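Thu 18 August

Gripper comparison, simulation side. Picking up from the note on the Fleler and Makori jaws. Both models are loaded now and the joint limits match the data sheets. I ran them on the cube-and-bowl task with the same controller, same arm, same start poses. The only thing swapped is the hand and the offset from flange to fingertip.

Set-up for anyone repeating it: one cube, one bowl, dark glossy table, 200 episodes per gripper, limit of 300 control steps per episode. Cube position and angle are drawn fresh each time. Wrist view and fixed view are both saved.

The table was my choice and I am half regretting it. The matte one we had before gave very clean edges and I wanted something nearer to the bench top in Funen, where the lights bounce about. The block itself stays easy to pick out close up, pink-violet against near black, with the pale glare spread out behind it.
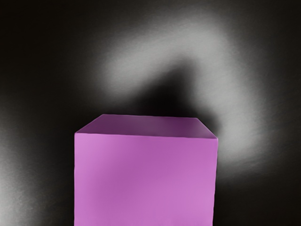 Fleler did better on the first pass. Its fingers are narrower, so a few degrees of error in the angle estimate matter less on approach. Makori failed in 27 episodes, nearly all of them at the closing stage, where one finger touches early and turns the block. I watched a handful of these back at quarter speed and it is the same thing each time. Slowing the last part of the descent helped a bit. I have not tried lowering the closing speed separately -- should do that before blaming the jaw shape.

Fleler's own failures are less tidy. Some are late grasps that run out of steps, some are drops over the rim. The release height is still set from the old bowl, which was deeper. Changed it in the config this afternoon, not rerun yet.

Detector notes. The new bowl texture is a lot busier than the old plain one: cream on one side, and on the other a painted shard piece with blue foliage and blackletter round the rim. I expected the segmentation to split it along the jagged line and on some episodes it does, giving a bowl centre that is pulled over to the cream side. Fitting a circle to the outer lip instead of taking the mask centroid fixes most of it. When the bowl runs out of view at the bottom the fit has less to go on, so I now keep the last good estimate.

The cube near the left border is the other awkward case. With part of it out of view the centre comes out too far right, and the grey smudge of reflection next to it sometimes gets added to the mask as well. Raised the saturation threshold by 2 and that got rid of the smudge without losing the block.

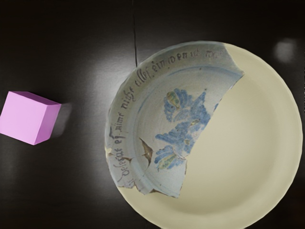 To do

Rerun Fleler with the corrected release height.

Makori with slower closing, descent speed put back to the original value.

Port both hands to the Clukon controller. The gripper command is a width there and a fraction here, so check the scaling first.

Ask whether the Funen arm is still free in November -- no point tuning much further in simulation if it is.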